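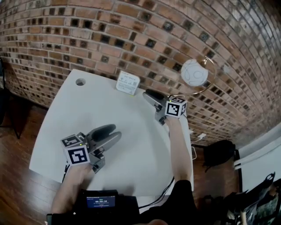

Station 7, both hand units over the table, timer at 00:00:10.

Plosel Workshop, Gutville
Hand Gripper Station 7 – Setup and Safety Check
Date of check: Friday, February 7, 2025
Result: PASS, two items to follow up
Previous check: January, PASS with four items open

This was a good one! Three of the four January items are closed and the station feels like a different place to work. Comments are longer than usual this time, so skip to the follow-up list if you only want the jobs.

1. TABLE AND FLOOR

1.1 Table stable, no rocking when leaned on – OK
Leaned on all sides, including the rounded front edge. Solid.

1.2 Tabletop clear except for the task item – OK
Only the small white box with the printed code, at the back, slightly left of center. Please keep it that way.

1.3 Round hole at back left free of small parts – OK
Checked with a flashlight. A screw went down there in January and cost us half a morning.

1.4 Walking area clear – FOLLOW UP
Backpack on the floor against the wall to the right of the table, and a pile of straps and bags at the right as well. There are hooks by the door and they hold a lot!

1.5 White cables at right table edge secured – FOLLOW UP
They hang down next to the backpack, so anyone picking up the bag could pull the lot. The plug is seated well, but I want a clip on the underside of the table.

2. GRIPPERS (check left and right separately)

2.1 Finger tips whole, no splits or loose rubber – Left OK, Right OK
The left pair was replaced after 1015 cycles and the new ones grip beautifully. Right pair at 354 cycles, plenty of life left.

2.2 Fingers open and close without sticking – Left OK, Right OK
Ran each one 21 times. The right one used to hesitate on closing (January item). Cleaning the slide fixed it completely – very pleased with that.

2.3 Indicator light green before work starts – Left OK, Right OK
On the left it's near the top of the gripper body. On the right, look on top of the cube near the corner.

2.4 Housing screws tight – Left OK, Right OK
Hand tight plus a quarter turn. No more than that, please, the threads are small.

3. MARKER CUBES

3.1 Cube firmly attached, no play – Left OK, Right OK
Push gently from two sides. If you feel any movement, stop and refit before going on.

3.2 Printed faces clean and flat – Left OK, Right OK
Dry cloth only. We tried the Pliveteo wipes on an old cube and they dulled the black.

3.3 Cubes stay clear of each other when both hands are over the table – OK
Tried at full reach with the arms well apart, then with the fingers pointing in toward each other. No contact.

4. CABLES AND TIMER UNIT

4.1 Gripper cable has slack at full reach – OK
The left one trails down and away to the left. Reach to the back edge of the table and make sure nothing goes tight.

4.2 Cable near the timer unit runs free to the table edge – OK
January item, now closed. It used to catch on sleeves.

4.3 Timer screen readable in working position – OK
White digits on blue, easy to read at a glance. Much nicer than the old one!

4.4 Stop, wait, restart – OK
Timer went back to zero each time.

5. PERSON AT THE STATION

5.1 Sleeves close fitting, no loose cords – OK

5.2 Knows how to put both grippers down quickly – OK
Practiced it twice. Open the fingers first, then lower both hands to the table.

5.3 Break taken after each block – OK
About 20 minutes per block is fine for most people. Stop sooner if the wrists complain.

FOLLOW-UP

a) Move bags and straps to the hooks. Today, before the next block.
b) Fit cable clip at right table edge. This one is left over from January. Clips are in the Sang drawer, second from the top.

Station may be used once a) is done. Next check in four weeks, or right away if a cube or finger is changed.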